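# Der Korb läuft über

Waschtag bei den Mansours. Alles muss irgendwohin, und zwar vor dem Abendessen.

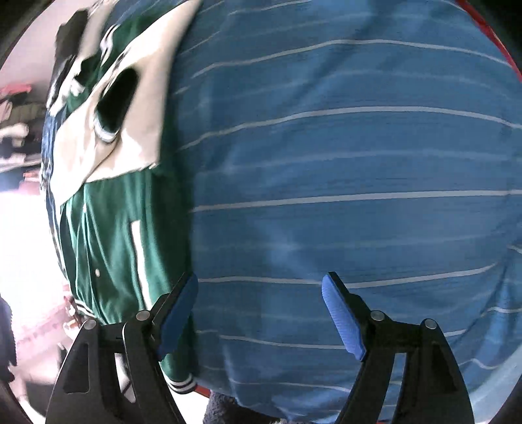
## Erst mal rein damit

Blau mit dünnen weißen Streifen, prall wie ein Kissen, daneben die grüne Collegejacke mit den hellen Ärmeln. Bilal Mansour wäscht für vier Personen, in einer Wohnung in der Siedlung Poltura, und er hat ein System. Sagt er. Das System heißt: roter Rand voll, Maschine an.

»Früher hab ich sortiert wie meine Mutter«, erzählt er im Flur, schon halb auf dem Weg in den Keller. »Weiß, bunt, dunkel, Wolle, Handtücher extra. Da lag am Ende überall ein Häufchen.« Heute gibt es zwei Haufen. Was 60 Grad verträgt – und der Rest.

## Die Jacke, der Streitfall

Collegejacken sind zurück, auch auf dem Flohmarkt bei der alten Fabrik Rüegg, wo man für eine gute schon mal 20 Franken hinlegt. Schön, aber heikel. Die Bündchen leiern aus, grüne Farbe wandert gern in helle Ärmel. Also: Druckknöpfe zu, auf links drehen, kalt waschen, wenig schleudern. Höchstens 1000 Umdrehungen, lieber weniger. Trockner nie. Hat sie Leder an den Ärmeln, gehört sie überhaupt nicht in die Maschine, dann hilft nur die Reinigung.

Bilal lüftet seine meistens bloß. Eine Nacht auf dem Balkon, fertig. Gewaschen wird sie einmal im Jahr, im Dezember, wenn eh der dicke Mantel dran ist.

## Bettwäsche frisst alles

Kennt jeder: Bezug auf, und drin stecken drei Socken und ein T-Shirt, klatschnass zusammengerollt. Knöpfe oder Reissverschluss vorher schliessen, das wars schon. Und die Trommel nicht vollstopfen, eine Handbreit Luft muss bleiben.

Bilal faltet die Bezüge direkt von der Leine und steckt jedes Set in den eigenen Kissenbezug. Ein Päckchen pro Bett. Spart Platz im Regal und das Gesuche um elf Uhr nachts.

## Und die Regale?

Offen, weil Türen zum Stopfen verführen. Pullis gefaltet, Stapel niedrig, Kindersachen auf Kinderhöhe. Klappt das? Mal so, mal so. Sonntags ja, unter der Woche wird gestapelt was grad kommt.

Aus dem Keller piepst es. 28 Minuten, Kurzprogram – er muss runter.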